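Review: the Gresten suture practice pad, after a whole lot of stitches

I've been putting off writing this one up until I'd properly worn the thing out, and I think I'm there now.

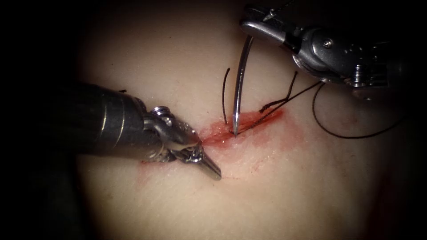
Who I am and what I wanted

I'm a second-year surgical trainee and I practice at night, usually with the big lamp on and the rest of the lights off because my roommate sleeps like a cat. I'd been through two cheap pads already (the kind that tears the first time you pull a knot down like you mean it) and I wanted something that could take a curved needle over and over. Faustine Poulain, who was a year ahead of me, sold me on the Gresten. I ordered mine through Nonero in September and it showed up in a flat box with a folded leaflet I lost right away.

How it feels

Good! The color is a pale, fleshy tone, and black thread shows up really well against it, so you can see exactly where your bites are going. The needle goes in with a bit of resistance and then gives, and if you come at it too flat it lets you know. My old pad let me get away with terrible angles. Going in close to straight down and then following the curve of the needle finally clicked for me on this one.

Edges hold up nicely too. I've used the same long cut for weeks and the sides still meet without curling up. The holes do start to join up if you keep stitching the same spot, so move along the line now and then.

Fake blood

Okay, so the fake blood. I love practicing with it, it makes everything harder in a useful way, but it spreads. You put a little along the cut and before you know it there's a big red patch and a pink trail heading downhill. It wipes off the smooth parts with warm water and dish soap. Inside the cut is another story, and mine is permanently rosy in there. Start with less than you think you need, and put a tray under the pad.

Compared with the Skerness

I borrowed a Skerness pad for a weekend. It's softer and nicer to touch, and I'd probably hand it to a total beginner, but knots sank into it and I kept losing my short ends. The Gresten is firm enough that a cut end stands up where you can grab it.

Gripes

The bottom is slippery on a glass desk. I stuck a square of shelf liner under it. Also it smells like a new shower curtain for the first 3 days, and the replacement pads only come in pairs.

Would I buy it again? Yep, I already have a second set in the closet. If you only need something for one workshop, get a cheaper one and save your money for decent thread.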